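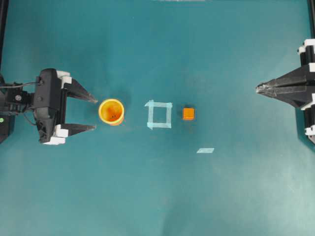

GALLERY / TABLES & TABLETOPS

Posted September 2, 2022

Quick one. The green table is up and in use and people keep asking about the color so I'm putting this page together before I forget what we did. Only the one picture for now, more when I get a minute. Notes first, then the comments I got by email, pasted in more or less as they came.

The table
Teal-green top, matte, a bit mottled when the light hits it. Orange-yellow cup, little orange cube, square of light blue tape between them with nothing in it. Love the orange against the green. Would not have picked it from a paint chart.

The tape square
Four strips of pale blue masking tape, one per side. Corners overlap a bit and the top left one pokes out. Could have trimmed it. Didn't. You want something you can see from across the table and peel up again later, and masking tape does that. Pull it slow and low, back over itself, not straight up. If it's been down for weeks go easy, the glue starts to stay behind. Warm soapy cloth gets most of it.

The cup
Bright rim, deeper orange down inside. Two small dark specks near the middle of the bottom, I have not looked into it. Came out of a mixed box from Cledetti that Maureen Nuttall ordered for the old room, and most of that box has wandered off to the kitchen by now. If you've got one on your desk, bring it back please.

The cube
Small, orange, that's all there is to say. The spares live in the second drawer under the window along with the tape. Please put them back in the tub and not just loose in the drawer, they roll to the back and jam it. A cube should not roll but there you go.

About the top
Everyone asks so — the color is called Drikum Lagoon on the tin, two coats over a primer, light sand in between. Derek Bickerstaff did the sanding and has opinions about the grit, ask him, allow time. I did the rolling. First coat looked terrible, streaks all over, and I nearly stopped there. Second coat sorted it. A foam roller is better then the fluffy kind, less texture. Leave it a good few days before anything heavy goes on.

The old top was white and shiny and gave everybody a headache by mid afternoon. You still get a paler patch on this one at the lower right where the light comes back off it, but you can look at it all day. Much easier to find small stuff on too.

What it cost
Paint, primer, roller and tray came to 73 dollars. The quote for a new top from Vitar was 200 before delivery. So that's that settled. Tape we had already.

Cleaning
Damp cloth, wipe, dry it off. No spray cleaner, no scrubby side of the sponge. Ashley Lightfoot has put a stack of cloths on the shelf by the door, use those, they go in the wash at the end of the week. Crumbs get brushed off by hand and yes I mean into the trash.

From the inbox

Reynaldo Castillo wants to know if we tried a gray first. We did, on a scrap. Looked like a wet sidewalk. I still have the scrap if anyone wants to see for themselves.

Neville Bunting thinks the tape should be white so it shows up more. Maybe. The blue reads fine to me and there's most of a roll left, so blue it is untill the roll runs out.

Maureen asked if the leftover paint is spoken for. Half a tin, give or take. She can have it for the side shelves if she brings the tin back with the lid ON this time.

Next up
The two smaller tables, same color, probably in November once the room is quieter. Derek wants to go one shade darker — we'll see. If you want to help, wear old shoes. My good ones now have a green toe.

Pictures of those go on this same page, underneath, when they're done. The older sets (shelves, the sink corner, the big cupboard) are still under Storage.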